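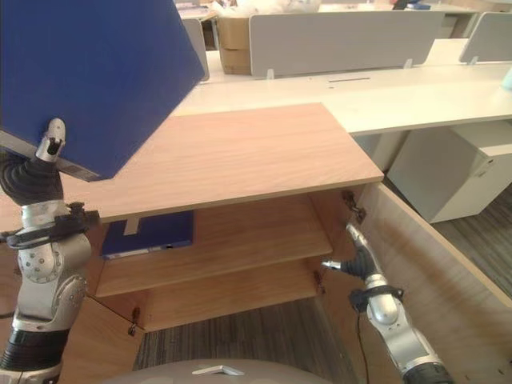
Why Do Shared Cabinets Get Messy?

Project report by Kaj Fogh
June 6, 2020

I picked this topic because I love it when things have a place, and because the office where I did my work placement had one cabinet that everyone used and everyone complained about. I wanted to know if labels would help, and if so, what kind!

What I did

I made a short survey with 13 questions and sent it around the building. I got 156 answers, which was far more than I had hoped for (thank you, everyone who filled it in during lunch). The questions asked how people choose a spot for a folder, how long they look before giving up, and whether they put things back where they found them.

Then I tested 2 ways of labeling. The first was by project name, so the shelves said Cluta, Reken and Sosa. The second was by color, with one color for each team and no words at all.

What I found

Project names worked really well for people who had been there a long time. New people got lost right away, especially with Reken and Sosa, which share a client and half their paperwork. Color was quicker to learn, but two teams both wanted blue and I had to give one of them green, and they were not happy about it.

The best part was reading the comments. One person wrote that they keep a second copy of every form in their desk so they never have to open the cabinet. I had not thought of that at all, and it explains why the shelves kept filling up with old forms.

What I would change

I would ask fewer questions and spend more time watching how people file things. I would also try color and names together, with big letters on a colored strip. My supervisor has said I can come back in August and test it on the supply shelves, and I can't wait to get started.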